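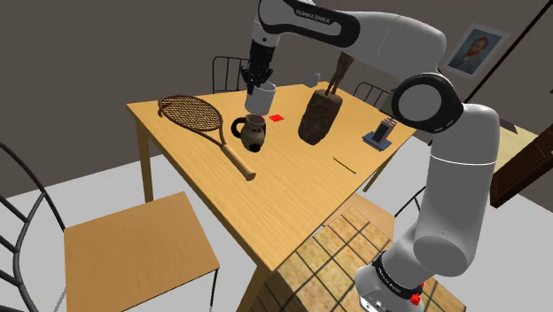 Gakeck's reply to our March report was that the fall in confiscations at the Prorkside schools "speaks for itself". We are less sure, and this report tries to explain why before any more of the grant is spent.

Progress report to the fund, August 21, 2019
School drugs prevention scheme, Stesodden and Prorkside

Where things stand

The scheme now runs in 14 schools. Over the year 2157 pupils sat through at least one session, going by the registers. Registers tell us who was in the room. They don't tell us who listened, and two schools marked whole year groups as present on days when part of the year was out on a trip. We have asked for corrected copies and have had one.

Confiscations

Schools reported 131 finds of cannabis or other drugs on pupils. The figure is lower than last year's and Gakeck, who deliver the sessions, would like it to be read as success. It may be. But three of the schools stopped bag checks at the gate after complaints from parents, and a school that doesn't look won't find much. The Stesodden schools kept their checks going all year and their numbers hardly moved.

Police referrals

We were asked whether fewer pupils are being arrested. We can't say. The police record by home address and the schools by where the pupil is enrolled, and the two lists don't match up. One head told us that small amounts are now dealt with by a phone call home and never written down. If that is common - and we suspect it is - the referral figures are worth very little.

The Nogueira course

Staff training used the Nogueira course pack. Teachers liked the section on talking to parents. They were less kind about the slides on street names and prices, parts of which seem not to have been touched since 1980. Pupils corrected them out loud. We would not pay for the pack again in its present form.

Money

Spending is within budget, mainly because the evening sessions for parents were poorly attended and four were dropped. We don't count that as a saving. The money is still held and we would like to agree with you what it is for.

Next term

We propose to hold the number of schools where it is, get every school using the same form for finds, and put off the survey of pupils until the wording has been tested. Gakeck want to expand into the colleges. We have told them we can't support that on the present evidence.

The corrected registers will follow when we have them all.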